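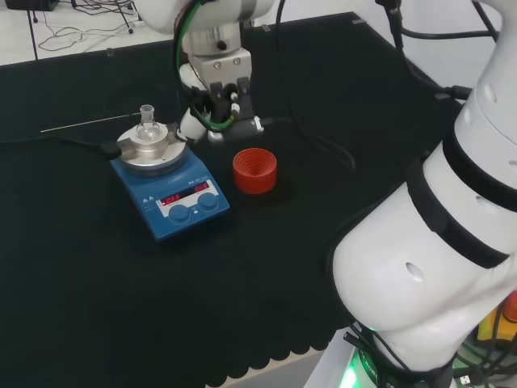 Equipment Planning FAQ: Automated Bench Cells

Issued by the Equipment Planning Office, Drestedano site. Applies to requests for robot arms, grippers and the bench instruments they are to operate. Last revised in October.

Which requests does this page cover?

Any request for an arm-based cell intended for wet chemistry or sample preparation, whether new or an extension of an existing one. Stand-alone instruments with no robot follow the ordinary bench equipment route.

Do I budget for one arm or two?

Start with one. A second arm is approved when the written task list contains at least one step that needs two points of contact, such as holding a flask while a stopper is removed. Convenience or speed is not accepted as grounds on its own. A second arm also adds a second base, a second cable run and a longer risk assessment.

What does the standard quotation from Munasinghe include?

Arm, controller, mounting plate, power cable and one day of commissioning. It does not include the gripper, finger sets, the emergency stop circuit or the table. Ask for these as separate lines so that they can be compared with the Horkik quotation, which bundles them.

How much should I allow for grippers and fingers?

Allow 1,074 pounds per arm for the gripper mount, cabling and first finger set. Each further finger set is 486 pounds. Most glassware tasks need two sets, one for necks and one for bodies. Fingers are consumables and go under the running budget after the first year.

Can we use the hotplates we already own?

Usually, yes. Check three points before you assume so: whether the plate can be set over a serial or USB link, whether it restarts in a safe state after a power cut, and whether the block fits it without play. If there is no data link, the arm has to turn the knobs, and that needs its own finger design and testing time. A magnetic stirrer with two front knobs and two separate readouts, one for heating and one for stirring, is workable under either method. Replacement is only funded if the existing plate fails the first two checks.

How much table area should we request?

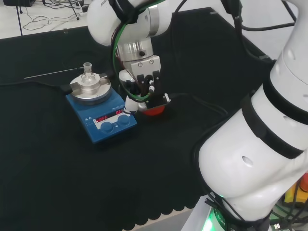
Table area is the figure most often set too low in first requests. Plan from the arm bases outwards, then place the instruments, then the holders. A hotplate with a reaction block takes up more room than its base suggests once a probe is fitted, as with the thin rod here, which extends sideways from the block over the cloth. Enter the overall width including the probe on the form, and keep that strip clear of any planned arm path. Cable runs across the table top count as occupied area.

Is a table covering funded?

Yes, as a sundry item. Dark matt cloth is acceptable for trial work without heat or solvents. For anything else, specify a covering rated for the chemicals and temperatures listed in your risk assessment.

What about scheduling software?

The site licence for Wiser covers 11 cells. Requests beyond that number need a licence line in the budget. Ask the office for the current count before submitting.

How long does delivery take?

Allow 11 weeks from order to delivery for arms. Grippers normally arrive sooner. Do not book commissioning until both have been received and checked against the order.

What running costs must be shown?

Finger sets, annual inspection, replacement cables, glassware breakage and staff hours for recalibration. Recalibration is required whenever a base is moved, including moves made for cleaning. Enter hours, not money; the office applies the current rate.

Can a request be changed after approval?

Quantities can be reduced at any point before the order is placed. Increases, or a change of supplier, require a new form with the old reference number written in box 2.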